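The Two-Bread Sandwich: Keeping Lettuce Away from Moisture
Project report, Food Preparation and Home Studies, Stunbridge College
Student: Tibor Kozma
Course instructor: Trinidad Rivera

1. Why I chose this subject

In my first month in Stunbridge I ate lunch from the college canteen every day, and almost every sandwich had the same problem. The bread under the salad was soft like a sponge. At home my grandmother always put the lettuce directly on the bread and we ate it immediately, so I never thought about this. For my project I decided to study the order of building a simple sandwich, with one slice of plain white bread at the bottom and one slice of toast on top.

2. Materials and work place

I used white sliced bread from the Malabanan bakery, green leaf lettuce, cooked meat and a small toaster of the brand Hometti, which I bought second-hand in Gastatley. The work was done on a round wooden table. I built the sandwich on a blue plate, starting with the plain slice and the lettuce, and the toast was the last part.
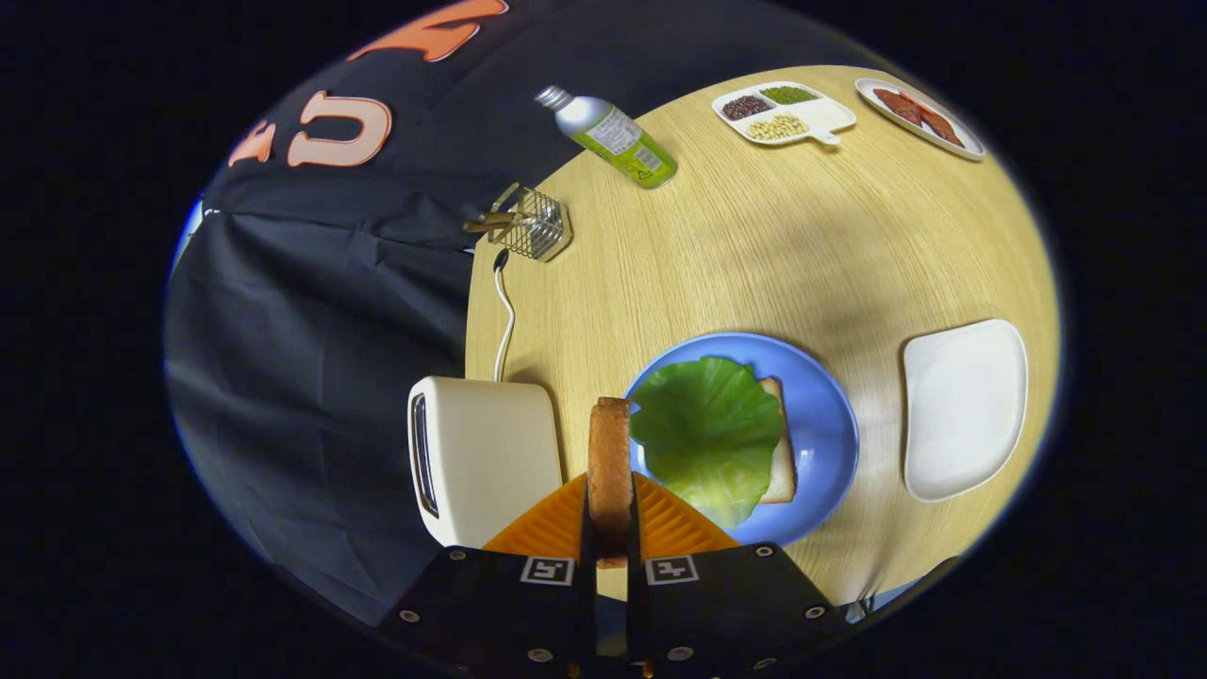 Trinidad Rivera commented on my first draft that the toast should rest for a short time before it goes on the lettuce, and she asked if I had measured this or only guessed. She also wrote that "soft" is not a result until I explain how I decided it. I had only guessed. After her comment I added the resting time to the plan and I wrote a simple scale, from 1 (dry and firm) to 5 (falls apart when lifted).

3. Method

I made 14 sandwiches during August. In half of them the toast went on the lettuce directly from the toaster. In the other half it rested for 120 seconds, standing up against a cup, because on a flat plate the bottom side becomes moist from its own steam. Each lettuce leaf was washed and dried with a paper towel. I weighed the bread before I started, and one full pack without the bag was 347 grams.

After building, every sandwich waited 100 minutes at room temperature under a clean cloth. Then I lifted the top slice and gave points for the toast and for the bottom bread separately.

4. Other food on the table

My original plan included a second filling for students who do not eat meat, made from cooked beans. I wanted to compare how much water each filling gives to the bread. Dried beans need a long soaking, and I did not calculate this time in my plan, so the bean filling stayed outside of the results. I still think it would be useful for another student to try it, and I can give my notes. 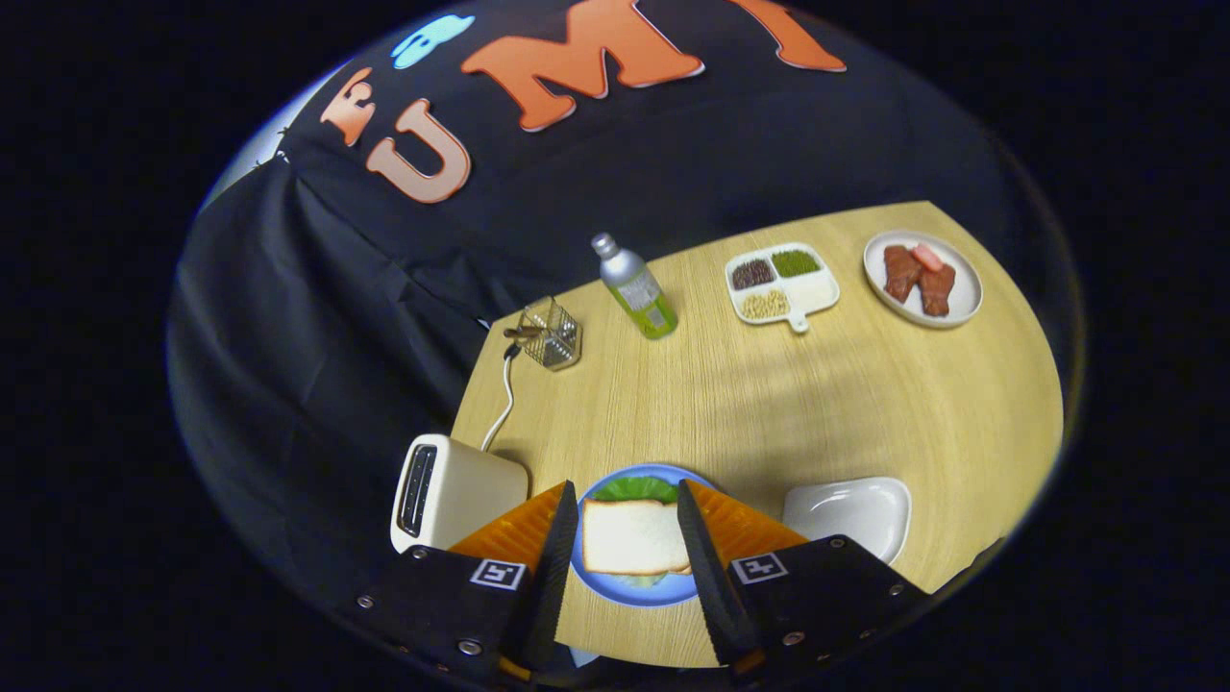 For the meat I used thin slices and pressed them with a paper towel before they went on the lettuce. Without pressing, the juice ran down along the leaf and collected at one corner of the bread, and this corner always received the worst points.

5. Results

The toast which rested was better in almost all cases. Its average was 2 on my scale, and the toast used immediately had an average of 3. The bottom bread was nearly the same in both groups. I expected a bigger difference there. I suppose the leaf protects the bread only in the middle, and the edges are open.

One sandwich from the first group I had to remove from the table of results, because I forgot to dry the lettuce.

6. What I would change

I would use a scale with more steps, and I would ask a second person to give the points without knowing which toast had rested. I would also test a thin layer of butter on the bottom slice. Two classmates suggested this to me, but the bread was already finished.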